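El inventario de Clutholm

Tamara Hnatiuk llegó al almacén de Clutholm a las cinco y media de la mañana con dos carpetas, una linterna frontal y el sello de la oficina. La crecida había dejado una marca de barro en la pared norte, a la altura de la segunda balda. Anotó la altura en la hoja de incidencias, dejó en blanco la casilla de causa y encendió el generador.

El trabajo consistía en cuadrar las existencias antes de que saliera el convoy de las siete. La organización se llamaba Prokopenko, por el apellido de un fundador al que ella no había conocido, y sus procedimientos cabían en un cuaderno de tapas verdes. El apartado de recepción ocupaba cuatro páginas. El de pérdidas ocupaba una línea: toda diferencia entre lo recibido y lo contado se registrará con firma.

El último envío constaba en el albarán como 1758 unidades. Se entendía por unidad una caja precintada, con independencia del contenido. Mantas, pastillas potabilizadoras, lonas y jabón figuraban en la misma columna, y el desglose venía en un anexo que nunca viajaba con el camión. Tamara había pedido el anexo por radio en tres ocasiones. Murnmont, la sede regional, había acusado recibo de las tres.

Empezó por el fondo. Contaba por palés, trazaba una raya vertical por cada uno y cruzaba la quinta. A las seis menos diez tenía cerrada la nave izquierda. Las cajas mojadas las separaba con una cinta roja y las contaba aparte, porque el cuaderno distinguía entre existencia física y existencia distribuible, y esa distinción era la única parte del cuaderno que le parecía bien escrita.

A las seis y cinco sonó la radio.

- Clutholm, aquí Murnmont. Confirme carga para Wakham.

- Quinientas mantas, cien lonas - dijo ella -. Pendiente de verificación.

- El convoy no espera verificación.

- El convoy sale a las siete. Son las seis y cinco.

Hubo una pausa con ruido de fondo. El operador de Murnmont tenía la costumbre de no soltar el pulsador cuando pensaba, y durante unos segundos se oyó una impresora, una puerta, alguien que pedía azúcar.

- Recibido - dijo al fin.

Wakham quedaba al otro lado del río. Antes de la crecida se llegaba por el puente bajo; ahora había que subir hasta la presa y bajar por la pista forestal, con un límite de carga por vehículo que los conductores interpretaban según el estado de los frenos. En la escuela de Wakham dormían los desplazados de tres aldeas. La cifra que manejaba la sede era de septiembre y no se había revisado. Tamara había estado allí una vez, en una visita de evaluación, y había rellenado un formulario con preguntas sobre letrinas, puntos de agua y distancia al centro de salud. El formulario tenía al final un espacio para observaciones. Ella había escrito: los niños duermen con los zapatos puestos. En la versión consolidada, la observación aparecía codificada bajo el epígrafe de vestuario.

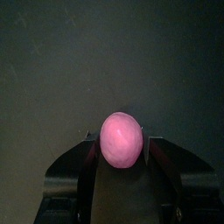

El recuento de la nave derecha avanzó más despacio. Los palés estaban mal envueltos y hubo que abrir dos para comprobar que la etiqueta correspondía al contenido. En el primero correspondía. En el segundo, bajo las lonas, había una caja sin precinto con material escolar y juguetes, donación de particulares, que no constaba en ninguna línea del albarán. Sacó un objeto rosa chicle con forma de huevo, algo más alto que ancho, de cúpula lisa y base un poco aplanada, con hoyuelos poco profundos en la superficie. Lo puso de pie sobre la carpeta y se sostuvo. No tenía código. El cuaderno verde no preveía objetos sin código, de modo que buscó la categoría más próxima y dudó entre artículos no alimentarios varios y material recreativo, que exigía autorización de la coordinadora de protección. La coordinadora de protección estaba de baja.

Lo dejó allí y siguió contando.

A las seis y media cerró la suma. Mantas: quinientas doce distribuibles, treinta y una con cinta roja. Lonas: noventa y seis. Repitió la cuenta de las lonas empezando por el otro extremo y volvió a obtener noventa y seis. Faltaban cuatro para la carga comprometida. Consultó la hoja de salidas del mes, donde constaban todas las entregas con firma de quien retiraba y firma de quien autorizaba, y encontró la explicación en el reverso. Cuatro lonas, entregadas de noche, durante la crecida, a los vecinos de la calle del molino. No había número de orden. La firma era la suya.

Recordaba la noche de forma incompleta. Recordaba la llave, que no giraba, y a un hombre que sujetaba la linterna mientras repetía el nombre de su calle como si alguien se lo discutiera. No recordaba haber escrito nada. La letra estaba inclinada hacia la izquierda y el bolígrafo había rasgado el papel en dos puntos.

Abrió una hoja de diferencias. En descripción puso: lonas, cuatro. En destino: calle del molino. En autorización volvió a firmar, con la letra recta, y grapó las dos hojas.

- Murnmont, aquí Clutholm. Carga verificada para Wakham. Quinientas mantas, noventa y seis lonas. Faltan cuatro.

- ¿Motivo?

- Consumo local. Va por escrito.

- Consumo local no es un motivo, es una partida.

- Entonces anótelo en la partida.

Otra vez la impresora. Otra vez la puerta.

- Recibido, Clutholm.

Los camiones entraron en el patio a las siete menos cuarto, marcha atrás, con los intermitentes puestos. La carga se hizo en cadena, lo pesado sobre el eje y las lonas arriba, atadas en cruz. El conductor del primero revisó los documentos apoyado en la aleta y se detuvo en la última línea, añadida a mano.

- ¿Qué pone aquí?

- Una caja. Sin precinto. Artículos varios.

- ¿Peso?

- Poco.

El conductor escribió poco en la casilla del peso y firmó. Tamara arrancó la copia amarilla, la guardó en la segunda carpeta y fue a cerrar el portón de la nave derecha. Cuando volvió, los camiones ya estaban en la cuesta de la presa, con las luces encendidas. Apagó el generador a las siete y cuatro, apuntó la hora y, en la línea siguiente, pidió por cuarta vez el anexo.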